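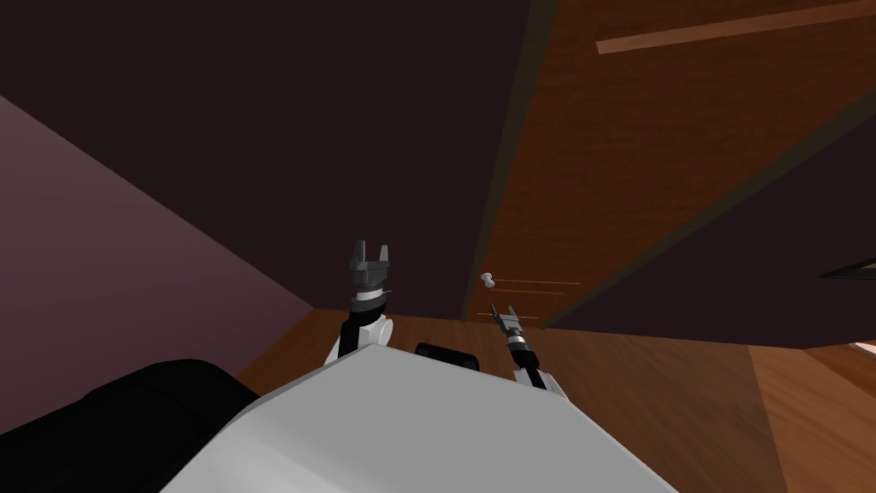

Storing Water at Home: Your Questions

Updated 2024-01-05

We get a lot of mail about water at the Kumum Preparedness page, more than we get about food or batteries or anything else, and January seems to bring the most of it. I've pulled together the questions that come up again and again and tried to answer them the way I would if you were sitting at my kitchen table. Skip around as you like!

How much water should I keep?

The usual advice is a gallon per person per day, and that covers drinking plus a little cooking and washing up. I'd call that a starting point. If you have a nursing mother in the house, or someone who is sick, or you live where it gets very hot, you'll want more. Two weeks' worth is a lovely goal, but please don't let the size of it scare you off. Three days is a perfectly respectable place to begin, and you can add a jug every time you go to the store.

Don't forget the pets. A big dog can drink a surprising amount, and cats who eat mostly dry food need their share too.

What should I store it in?

Food-grade containers, always. Store-bought bottled water is the easiest (it's sealed, it's clean, you just stack it). If you're filling your own, look for containers sold for drinking water, or use two-liter soda bottles that have been washed and sanitized. I would stay away from old milk jugs. The plastic goes brittle, and milk hides in the little corners no matter how well you scrub, and then you have something growing in your emergency water.

We use a mix here: a row of 15-gallon Grandico drums in the basement for the long haul, and smaller Skirkus jugs upstairs that I can lift without calling for help. A full 15-gallon drum weighs over 120 pounds, so do put it where you want it before you fill it. I learned that one the hard way, with a hose and a lot of mopping.

How do I clean a container before filling it?

Wash it with dish soap and rinse it well. Then mix a teaspoon of plain, unscented household bleach into a quart of water, pour it in, put the cap on and shake so it touches every bit of the inside. Let it sit at least 30 seconds, pour it out, and either let the container air-dry or rinse it with clean water. Do the cap too, please. People always forget the cap.

Do I need to add bleach to tap water?

If your water comes from a city system that already treats it with chlorine, you generally don't need to add anything. Well water is another matter, and I'd call your local health department and ask what they suggest for your area. They are usually glad somebody called.

Does water go bad?

Water itself doesn't, but it can pick up germs or a plasticky taste from the container. Swap out water you've bottled yourself every six months. For store-bought, go by the date on the package. I write the fill date on a strip of masking tape, and the old water goes to the houseplants or gets used for mopping, so none of it feels wasted.

If it tastes flat, pour it back and forth between two clean pitchers a few times. That puts some air back in and it really does help.

Where should I keep it?

Somewhere cool, dark and away from gasoline, paint or bug spray, whose fumes can work their way through plastic over time. Garages are tempting, but they get hot in summer, and in a hard freeze a jug filled to the brim can split. Closets are fine. Under the bed is fine. One reader in an apartment keeps 13 jugs behind the sofa and says her guests have never asked.

Can I drink from the water heater?

Often, yes, and it's a wonderful backup. Turn off the power or gas to the heater first, close the cold water inlet and let the tank cool. Then open a hot tap somewhere in the house and drain from the valve at the bottom. You may see some sediment at first. Don't turn the heater back on until the tank is full again. And if your town has warned you about contaminated water, close that inlet right away, before any of it gets in.

Will a filter do instead?

A filter is a great thing to have if there's a creek or pond nearby, and I keep a Buzatu gravity filter on the shelf myself. Many of them won't remove viruses, though, so read the label, and boil the water if you have any doubt. A rolling boil for one minute will do it, or three minutes if you live above 6,500 feet. Neither boiling nor an ordinary filter will make water safe once fuel or chemicals have gotten into it.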